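Lurevley Home & Kitchen Forum
Board: Storage, drawers and decluttering
Thread: Cutlery drawer, take four (bins instead of a tray?)

laiba_awan
Original post, Tuesday, March 18, 2025

Okay, I need opinions before I commit. Our cutlery drawer has been a disgrace ever since we moved to Ravville in January. The old moulded tray had skinny little slots and nothing longer than a dinner fork would lie flat in it, so the chopsticks lived on top of everything and rolled to the back every time you shut the drawer. I chucked the tray on the weekend and I'm trying three separate see-through bins side by side.

I put everything out on the floor first, on a white board over the carpet, so I could see what goes with what. My thinking so far is one bin for forks and spoons, one for knives, one for chopsticks. But we've got wooden chopsticks AND metal ones, and I can't decide if they should share.

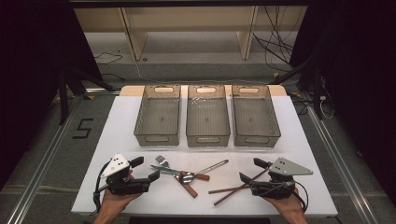 The bins lined up, and part of the pile still waiting for a home.

What would you lot do? The drawer is 58 cm wide on the inside if that helps. I'd like to keep some room at the side for the peeler and the can opener.

nahom_y
Reply #1

Ooh, I like those bins. The smoky grey hides a multitude of crumbs (ask me how I know). Are the handle holes at the end any use once they're in a drawer, or do you just lift them by the rim?

I'd keep all the chopsticks together, wood and metal. You reach for them at the same meal. Splitting them up is the kind of thing that sounds clever and lasts until the first time somebody else empties the dishwasher.

Adelmo Marras
Reply #2

Have to disagree with Nahom. Metal and wood should be apart. My wooden ones got little dings all down the sides from rattling around with the steel ones, and once the finish goes they feel rough on the lip. Put the metal ones in with the knives. They're long and thin, so are the knives, done.

Also, does your cutlery match? I see a reddish-brown handle on the knife and a brown one on the spoon, but I can't tell if it's a set.

laiba_awan
Reply #3

@nahom_y I haven't had them in the drawer long enough to say! I've been grabbing the rim out of habit.

@Adelmo ha, no, nothing matches. Half of it came from my aunt and the rest from the op shop in Rastport. I've made my peace with it.

Metal chopsticks in with the knives hadn't crossed my mind. I do worry about my youngest digging in there for a chopstick and finding a blade, though. He's 3 and very keen on "helping".

daehan_do
Reply #4

Chiming in from a house where we eat with metal chopsticks every day. Ours go with the spoons. That's how my mum does it and how her mum did it, spoon and chopsticks are a pair! The wooden ones are for cooking and for guests, and they stand in a jar near the stove. So I'd do:

Bin 1: forks and knives
Bin 2: spoons and metal chopsticks
Bin 3: wooden chopsticks, plus whatever long stuff you've got

No little hands near the blades if you put bin 1 on the far side.

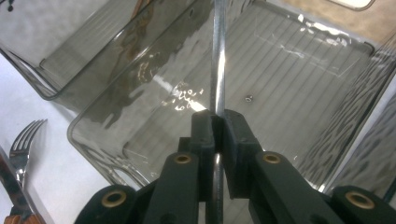

Metal chopstick and one of the smoky bins, close up.

Look how thin it is. This is why they slip under everything in an ordinary tray, and why I'd want a bin with proper raised walls. Ours used to go straight over the divider.

Adelmo Marras
Reply #5

Forks and knives together is madness, sorry Dae-han. The knives slide under the forks and you end up fishing for them by the blade.

daehan_do
Reply #6

Handles all facing the front, mate. Never had a problem.

asif.tarar
Reply #7

Has anyone mentioned liners yet? Whatever you put where, bins on a bare drawer bottom will creep forward every time you open it. I bought a roll of grippy mat at Bang, cut it to size with the kitchen scissors, and the whole lot has stayed put for 401 days (yes I wrote the date on the back, leave me alone).

On the big question I'm with Dae-han. Spoons and metal chopsticks. I'd stick the peeler in with the wooden ones and save yourself the gap.

nahom_y
Reply #8

Asif, I'm 100 per cent stealing the mat idea. My bins have been migrating for a year.

Still think all chopsticks together, but I can see I'm losing this one.

laiba_awan
Reply #9

You're all wonderful. I'm going with Dae-han's layout, except knives get their own bin and forks move in with the spoons and metal chopsticks. So that makes the wooden ones homeless, and they can go in a jar by the stove. Peeler and can opener in bin 3, then.

Now, does the mat come in anything other than black?

asif.tarar
Reply #10

White and a sort of oatmeal, last I looked. Get the oatmeal, the white shows every drop of tea.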